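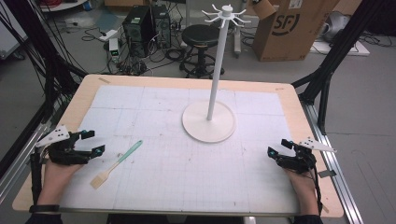 Photo: Kadri Sakalauskas / Savberg

Skarkura

Skarkura is a set of command-line tools, plus a small Python library, for turning two-handed gripper recordings into clean, time-aligned episodes that you can train a policy on. It takes in the head camera video, the two hand camera videos and whatever motion log you have, and it gives you back a folder per episode with poses, finger openings and frames that all agree about what time it is. That last part sounds small, and it is most of the code!

The sample recordings that come with the package are called the Halim set. They are all tabletop work with a white mug tree and one kitchen tool at a time, and the part of the set most people start with is the pastry brush with the mint-green handle. You don't need the samples to use the tools, but every command below is written so that it runs on them as is, and I'd suggest trying it that way once before you point anything at your own files.

I'm Kadri Sakalauskas, and I look after this repository from Savberg. If something in this README is confusing, please write to me through the issue tracker, even if it feels like a silly question. A good half of the text below started life as an answer to somebody's silly question (several of them mine).

What's in the box

skarkura-import reads raw recordings and writes episode folders.
skarkura-align estimates clock offsets between the cameras.
skarkura-plates finds the dotted triangular plates on top of the grippers in the head view and solves for each gripper's pose.
skarkura-fingers estimates how far open each pair of fingers is, from the hand camera alone.
skarkura-check runs the sanity checks and writes a report you can read with your morning coffee.
wimumov is the viewer. It has its own name because it used to be its own project, and I never had the heart to rename it.

Installing

You need Python 3.11 or newer and a working ffmpeg on your path. From the top folder of the repository:

pip install .
skarkura-check --selftest

The self test takes a minute or two on a laptop with no graphics card. If it stops at the video decoding step, your ffmpeg was probably built without the codec the samples use, and the message will tell you which one to go looking for. There is a version of the package without the viewer (pip install .[headless] after removing the default extras) for people who run this on a server.

A first run

Download the samples, unpack them next to the repository, and then:

skarkura-import halim/raw --out halim/episodes
skarkura-align halim/episodes
skarkura-plates halim/episodes --view head
skarkura-fingers halim/episodes
skarkura-check halim/episodes --report report.txt
wimumov halim/episodes

The steps can be run again in any order once the import is done. Each one writes its own file into the episode folder and leaves the others alone, so if you have spent an evening tuning the plate detector you won't lose your finger estimates.

About the samples

Episodes: 481
Table: light wood, with white grid paper laid over it
Views: one head camera, one camera on each hand-held gripper
Longest episode: 2000 frames
Objects: white mug tree, kitchen tools
Labels: start and end of episode, free text note, grasp interval for each hand

The grasp intervals were marked by hand in the viewer. For 340 of the episodes they were marked a second time, with the first marks hidden, and both versions are kept in labels/grasp_a.json and labels/grasp_b.json. Please don't average them without looking. Where they disagree, the disagreement is nearly always over whether a finger resting against a handle counts as holding it, and a mean of a yes and a no is a frame where nothing in particular is going on. The loader uses version a unless you ask for b.

The background was left the way it is. Behind the table there are computer towers, a good tangle of black cable, a round stool and a cardboard box, and you'll see them in the head view. If you train on the full head image, your policy will see them too, so the loader has a --table-only option that masks everything past the far edge of the table. I turn it on for pose work and leave it off for everything else, but that is a habit of mine and you should feel free to have your own.

Plates and poses

The head view is the easy one for absolute pose, as long as both plates can be seen. When both hands rest at the near edge of the paper with the plates angled apart, left one to the left and right one to the right, the solver has a lovely time. It gets harder when a wrist rolls toward the other hand, and hardest when one gripper passes over the other. In those stretches skarkura-plates doesn't guess. It writes the pose as missing with a reason code (occluded, blurred or ambiguous), and skarkura-align fills the gap later from the hand camera's own motion if there is enough of it.

The ambiguous code deserves a word. A flat plate seen almost edge-on can be explained by two different tilts that fit the dots equally well, and an early release used to pick the one closest to the last good frame. That worked well until it picked wrong once, after which it went on being confidently wrong for the rest of the episode. Now both candidates are kept, and the choice is made afterward over the whole run. You can look at the candidates in the viewer by pressing c.

The printed grid on the table is used too, though more lightly. We fit lines to it in the first still part of each episode to get the table plane, and that plane then keeps the vertical axis honest. The fit ignores tape and stray marks on the paper. If you use your own table with no grid at all, pass --no-grid and give the plane in table.yaml. 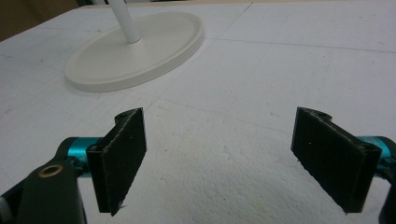 Issue 7

Finger opening from the hand view

From the gripper's own camera, the two black pads come up from the bottom of the picture and face each other across the gap, with a teal joint behind each one. Those two joints turned out to be a better thing to track than the pads themselves. The pads are dark and matte, and against a dark tool handle their edges all but melt away, while the teal stays teal under most of the lighting I have tried. So skarkura-fingers looks for the joints first, uses them to predict where the pads should be, and only then refines on the pad edges.

The output is a single number per frame between 0 (closed) and 1 (fully open), along with a confidence. It is not in millimeters. If you want millimeters, there is a calibration routine that asks you to close the fingers on a few blocks of known width and fits a curve, and it lives in tools/calibrate_fingers.py. Please do it for the left and right grippers separately. I know they look the same, and I know it is a nuisance, but the cameras never sit at quite the same angle and the curve for one hand will be off for the other, mostly near the closed end where you care about it.

Two things to watch for. When one joint is partly outside the view, the estimate leans on the other joint and assumes the fingers move together, so the confidence goes down and the "symmetric" flag is set. And when the view is mostly white tabletop, auto exposure can change quickly as a tool comes into the gap, which makes the teal threshold jump. The default smoothing window handles this for the samples. For brighter rooms, try --window 7.

White things on a white table

The mug tree has been a wonderful teacher, by which I mean it broke nearly everything. It is a white stand on white paper, and in the hand view you often get only the round base and the lower part of the pole, with the hooks nowhere in sight. Depth estimated from images tends to press the base flat into the table. A general segmentation model I tried gave me the soft shadow at the rim and left out the base itself.

What the library does now is modest. The head view is used to find the hub and hooks, the hand view is used to find the ellipse of the base, and the two are tied together through the gripper pose. You get a stand pose for any episode where both views have at least one good frame. The rotation of the hooks about the pole comes from the head view only, because a round base tells you nothing about it, so treat that angle with some care when the hooks are partly hidden by a hand.

If your object has more color in it than ours, you will have an easier life. The brush handle, for instance, is found with a plain color threshold and a line fit. The beige bristles are less cooperative, and the brush pose is therefore measured from the handle.

Known problems

Clock drift is treated as linear over an episode. For very long recordings it isn't, and you will see the hand view slip against the head view toward the end. Splitting the recording before import is the workaround for now.

The viewer uses a surprising amount of memory if you open the whole sample folder at once. Use wimumov --lazy, which loads up to seven episodes and drops the oldest as you move along.

On Windows, paths with spaces in them fail in skarkura-align. There is a half-finished fix on a branch, and I would be very grateful for help from anyone who has a Windows machine to test it on.

Left and right can be swapped if you import hand videos with names we don't recognize. The check report compares hand motion against plate motion and warns you when swapping them would fit better. Please read that warning when it shows up!

Contributing

Small pull requests are very welcome, and so are recordings that make the tools fail. For a bug in pose or alignment, please attach the episode folder's check report and the two or three seconds of video around the trouble, from every view you have. New detectors should come with a test on at least one sample episode. The formatter runs when you commit, so don't worry about style.

The plan for May is to move the episode format to a single file with an index, and to keep the old folder layout readable for as long as people are using it. Comments on the draft go in docs/format_next.txt.

Last updated 28 December 2025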